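# Avwood Push Rod Kit, Rev 2

End tool for tabletop pushing work on small arms. The kit is a straight cylindrical rod and a clamp bracket that fits below the wrist collar. It was drawn up by Canan Sezer for the shared workshop at Callano and is now sold as a set of parts.

The rod pushes; it does not grip. Set the tip just clear of the work surface and run all moves in one plane. Loose pieces such as wooden blocks can be slid, turned or lined up against each other. Flat-sided pieces track well. Round pegs tend to roll off the tip and need a slower feed.
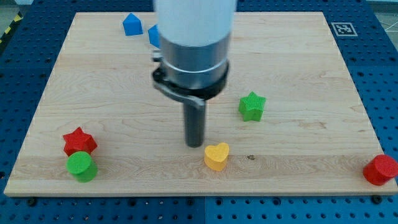 Tip height should be checked again after any change of board. Wooden boards move with the seasons, and a corner can lift enough to catch the rod. The bracket is held by two screws. Tighten them evenly and stop when the rod no longer turns by hand.

**In the kit**

- Rod
- Clamp bracket
- Screws and hex key

Board and blocks are not included. The Callano unit had logged 3,043 pushes on its first rod when Canan last read the counter. Spare rods ship from Montoya in some 13 days.

Page revised 30/04/2021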